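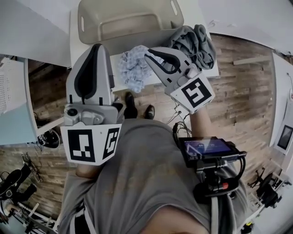 Both grippers held up toward the white table

Ticket 1523: Weder trail cam sends no pictures after dark
Status: Solved
Product: Weder cellular trail camera, Suvarna app

Opened Wednesday, 6:40 a.m.
First off, I love this camera! Daytime shots come to my phone in seconds and the deer look fantastic. But from sundown on I get nothing at all. It's strapped to an oak on the Doron lease, over a creek crossing where the elk and whitetails both come through, and there are fresh tracks in the mud every single morning. Batteries are new. Card is formatted. Counter on the camera says 2000, app says the same.

Support reply
Great spot by the sound of it! Please check two things in the app: Night Mode (should be Auto) and Work Hours (should be Off). Then send us the firmware number from the About page.

Customer, 12:15 p.m.
Night Mode was already on Auto. Work Hours was ON, 6 to 6, which I must have set back in April when I was only after turkeys (oops). Turned it off. Firmware is 3923.

Support reply
Work Hours would do it. 3923 is current, so leave that alone. Settings only reach the camera at its next check-in, so give it one night. If it's still dark tomorrow, pull the card and look for night files on it.

Customer, 5:05 a.m.
WOW. Woke up to a full phone! Does, a raccoon, and a heavy bull standing broadside in the creek at 2 a.m. I'm moving my Sindix stand to the downwind side this weekend. Thank you so much, you can close this one.

Closed by customer.
Tags: work hours, night mode, no photos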